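How to pack a gift box for the post

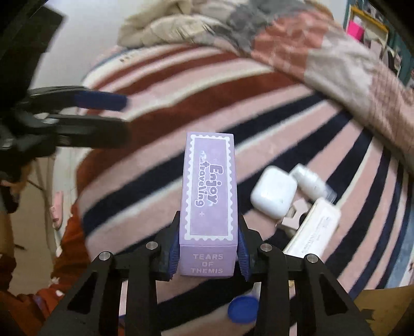
One reader wrote in to say that her parcels always arrived with dented corners, however much tissue she stuffed inside, and could I please help! Well, the tissue is going in the wrong place, my dear. Corners need room outside them.

Choose an outer carton with 4 cm to spare on every side. I get mine from Goossens, though any stout one will do. Crumple brown paper into fat handfuls and line the bottom -- more than you think -- then wrap the gift in one loose sheet, set it in the middle and fill the sides before the top. Close the flaps and give it a gentle shake. If you feel it slide, open up and add more paper.

Tape the middle seam first, then both ends, and write the address on the largest side.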